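Home | Issues | Authors | Submit | Contact
Last updated: 2023-10-10

4.2 Grain pattern and the choice of boards by small workshops

In the previous section we discussed how the sawmills in the Troda valley sort their boards. The sorting is made by knots, cracks and straightness, and the pattern of the grain has no place in it. A board with wide ovals on its face and a board with narrow straight lines get the same grade and the same price. For the workshops that buy these boards the two are very different materials, and this section looks at how they deal with this difference.

We visited 5 workshops in Osstead and Lanitz in March. In each of them we asked the owner to choose boards for a table top from a mixed stack and to talk aloud during the choice. The owners were not told that we are interested in the grain. All of them spoke about it before they spoke about color, and in 2 workshops it was the first thing which was mentioned.

The pattern on the face of a board depends mostly on how the log was cut. When the saw passes at a tangent to the growth rings, the face shows long waves and closed ovals. When it passes in the direction of the radius, the lines are straight and close together. Boards of the first kind are cheaper to produce, as less of the log is lost, but they move more with the humidity of the room and they may cup. The owners know this well. Still, most of them preferred the wavy boards for tops, and used the straight ones for legs and rails. They explained that a customer touches and looks at the top, and that a top without figure "looks like it was printed".

The direction of the boards was also important for them. The usual practice in both towns is to lay the grain along the long side of the top. The bands then lead the eye from one end to the other, and the joints between boards are more difficult to find. A medium-brown finish makes the darker lines stronger, and the swirls become the main decoration of the surface (Figure 6).
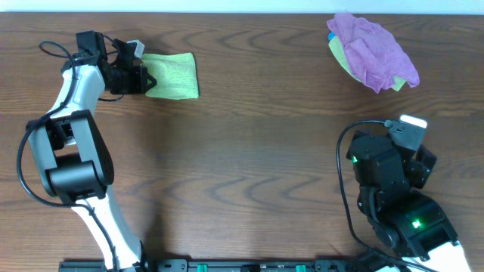 Figure 6. Wooden table top with wavy bands and oval figure.

Asanka Wickramasinghe objected, after reading a draft of this section, that preference for strong figure may be a habit of the local market and should not be taken as a general taste. We agree in part. The Bashir workshop, which sells mostly outside the valley, was the only one that put the straight boards aside for tops, and its owner told us that customers in the cities ask for a quiet surface. More than 20 years ago, he said, he would have chosen the other way.

We did not ask the customers themselves – this remains for a later study.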